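Teaching by Remote Control – Notes for Session 3
Course team: Saadet Akyol, Georges Moussa

In this session you will not write code. You show the task to the simulated arm with the hand controller, and the program Tostar saves every motion you make. Later we train on these motions, so please move as you want the robot to move.

1. Before you record

Open the faucet file and wait until the view from the wrist stands still. Decide which of the two levers you will turn and say it to your partner. Keep the same lever for the whole set. Many students change in the middle and then the data teaches two different things.

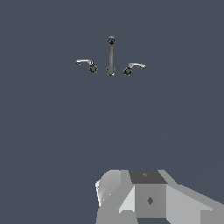 2. The approach

Come slowly and stop a short distance before the lever. Correct the angle of the wrist at this point, not later. If you correct while touching, the contact forces in the simulator become very large and the recording must be deleted.

The second file has a small chrome lever with a big dark pull handle above it. Only the lever is the target.

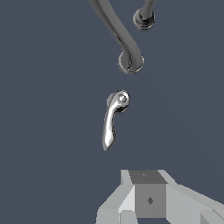

Push near the tip, where you need less force, and keep the fingers still during the push. When the motion is finished, go back the same way – do not jump to the home position.

3. What to hand in

Each pair gives 100 recordings in one folder. Write both names in the notes file. A failed try may stay if you mark it as failed. Questions about the controller go to Lamai Chaiyaporn, in the lab until 3 p.m.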